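Begging Bowls and Bank Accounts: How Two Meditation Groups Read the Rule on Money
Student project report, Religious Studies, Rolthorpe College

1. What I wanted to find out

Monks and nuns in the early Buddhist rules aren't supposed to handle gold or silver. Pretty clear on paper. Less clear when a center has a roof, a heating bill and a website. I wanted to see how lay groups today talk about this rule when they run retreats and invite monastics to teach. Do they treat it as a real limit, a nice old custom, or something in between?

My first idea was to cover the whole monastic code. Way too big. Cut it down in March to just the money rules and the part on stewards, the lay people who hold funds on a monk's behalf.
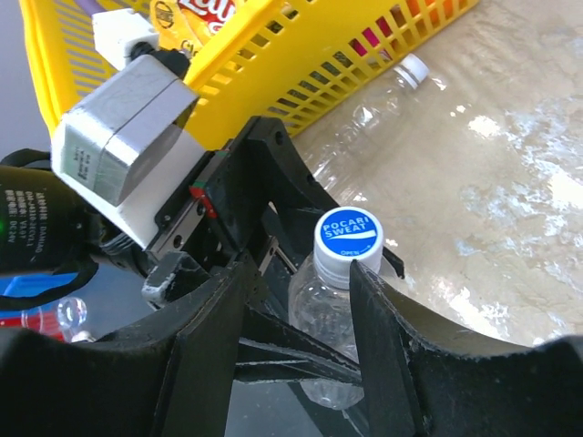

Rolthorpe Student Projects, No. 3

2. Method

Read the relevant rules in two English translations, side by side, with notes. Then visited 2 groups. The Dreto group meets in a rented hall and follows a forest-monk style. The Usuga group is bigger, mostly lay teachers, with a monastic visitor now and then. Sat in on one evening at each place, talked to people after, and read whatever leaflets were on the table. No recording - notes written up the same night, so quotes are avoided and I only give the general sense of what was said.

Also read the Flisen newsletter back issues, which both groups subscribe to. Useful for the arguments, not so useful for facts.

3. What the groups said

Dreto: strict. A visiting monk never touches cash or a card. Train tickets get bought for him, food is offered by hand, and anything left over goes to whoever came. A steward keeps the account. Last retreat cost them 3000 dollars all in, paid for by donations, and the figure was pinned up by the door for anyone to read. People there seemed proud of that.

Usuga: looser. Retreats have a set fee. Their last one came to 3850 dollars, and the lay teacher gets paid out of it. When I asked about the rule, most people said it was written for monks and they aren't monks. Fair enough. But when a nun came to teach, they handed her an envelope. She passed it to the person driving her, without opening it, and I was told thats how it always goes.
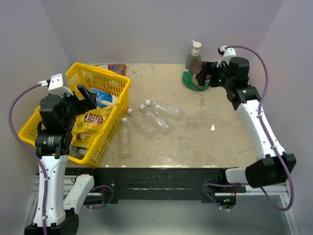
So is the envelope a break with the rule or a way of keeping it? The text does let a monk point out a steward if a donor asks for one. It doesn't let him take the money first and pass it along. Read strictly, the driver should of been given the envelope directly. A few people at Usuga knew this and felt it was splitting hairs. One said intention matters more than whose hand it is. At Dreto I think they would say the hand is the whole point - the rule trains you by being awkward.

I went in expecting Dreto to be the "traditional" one and Usuga the "modern" one. Doesn't really hold up. Dreto posts its accounts online, and Usuga chants the longer morning service.

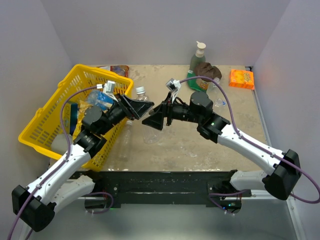
4. Problems with the project

Small sample, obviously. One evening each isn't enough to see how a group handles money over a year. I don't read Pali, so where the translations differ on the word for "accept" I couldn't settle it myself. Would like to interview a steward properly next time - the one at Dreto was away.

Submitted July 25, 2024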